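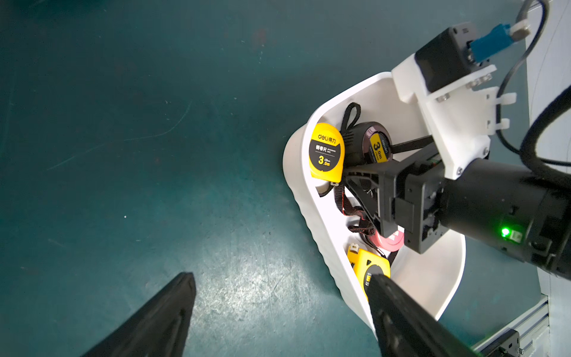
Trucos de taller: comparar pinzas con lo que hay en el cajón

Apuntes rápidos de las pruebas con dos brazos. Los pongo como van saliendo, ya ordenaré.

1. Objetos de prueba

Flexómetros. De 3 m, baratos, de ferretería. Mejor que cubos de madera, mil veces. Tienen clip, correa, cantos redondos y una carcasa que resbala lo suyo. Si una pinza coge bien un flexómetro por los lados y lo suelta donde toca, ya sabes bastante de ella. Mezclad colores, amarillo con negro, rosa, rojo - la cámara de muñeca se lía menos y vosotros también al repasar los videos.

Las correas NO se quitan. Tentación grande, pero luego en la cocina o en el taller todo lleva cordón, cable o asa. Que se enganche ahora.

2. La bandeja

Blanca, de plástico, esquinas redondeadas. Sobre tapete verde oscuro se ve el borde sin tocar la exposición. Con la bandeja gris de antes perdí una tarde entera.

Para la prueba a dos manos: un brazo sujeta la bandeja, el otro mete o saca. Parece fácil. El que sujeta necesita apriete y el que entra necesita punta fina, asi que no uséis los mismos valores en los dos. Yo empiezo con el que sujeta al 100 de fuerza y bajo hasta que resbala, luego subo un punto.
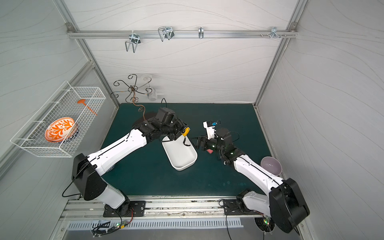
Y apuntad el ángulo al que se sujeta, que cambia todo. Con la bandeja muy inclinada las cosas se van al borde y la segunda pinza llega forzada de muñeca. Los dedos Jurilura aguantan bien inclinados; los Zatwood piden bandeja casi plana.

3. Dedos: lo que llevo visto

Jurilura - rígidos, largos, buenos para cantos. Marcan el plástico blando.
Zatwood - más cómodos con cosas redondas. La goma coge polvo, pasar trapo cada 18 intentos o así lo hago yo.
Sarmiento - baratos. Tornillos que se aflojan. Fijatornillos azul y listo.

Teresa Ó Gríofa me escribió que ella lija un poco la punta de los Sarmiento, grano fino, dos pasadas. Probado, mejora. No paséis de dos.

4. Cámara de muñeca

Que se vean los dos dedos abajo, siempre. Si solo sale uno no hay manera de saber si la pieza está centrada. El soporte impreso vale, pero brida en el cable USB o acabará tirando del conector. Dejad bucle de sobra para el giro de muñeca.

Ojo con lo blanco bajo luz fuerte: se quema y el borde de la bandeja desaparece. Bajad la luz antes que la exposición.
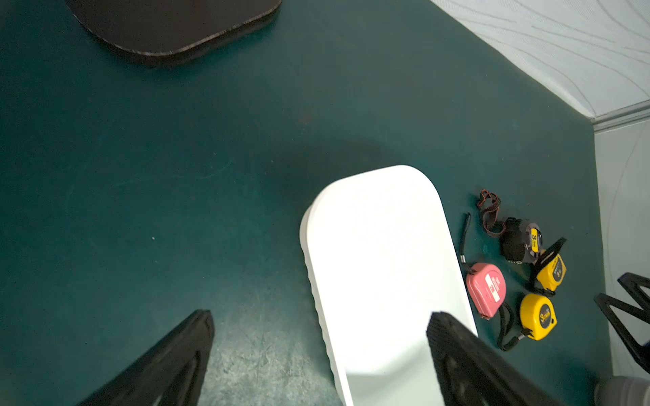 5. Colocar las piezas

Juntas, no en fila. En fila cualquier pinza queda bien. Amontonadas a un lado de la bandeja, con las correas cruzadas, ahí se nota la diferencia entre dedos anchos y estrechos. Con los anchos arrastro la de al lado casi siempre.

14 intentos por pinza y recolocar entre uno y otro. Menos no dice nada, más aburre.

6. Controlador

El Cutow va bien pero arranca con la velocidad que le da la gana, miradla antes de mover nada. Guardad el perfil con número, el mio bueno es el 3844. Si le pones "prueba_final" ya sabemos como acaba.
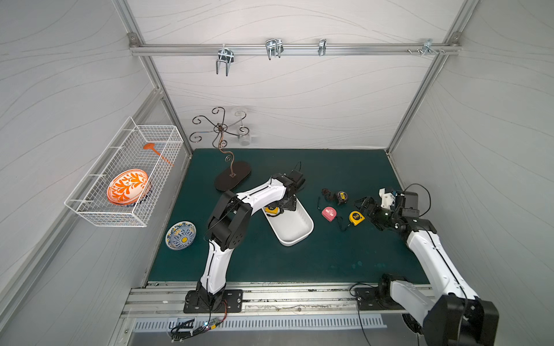

7. Reparto entre brazos

Cada brazo su zona y el centro compartido. El derecho espera encima del montón mientras el izquierdo trabaja en la bandeja, y al revés. Los platos y cuencos, a un lado o en la cesta de la pared, para otra tanda.

Antes de cerrar: apretar las placas del carril delantero, limpiar dedos, copiar los videos. Lo de los vasos colgados lo cuento en otra entrada, que me falta probar los Zatwood con cristal.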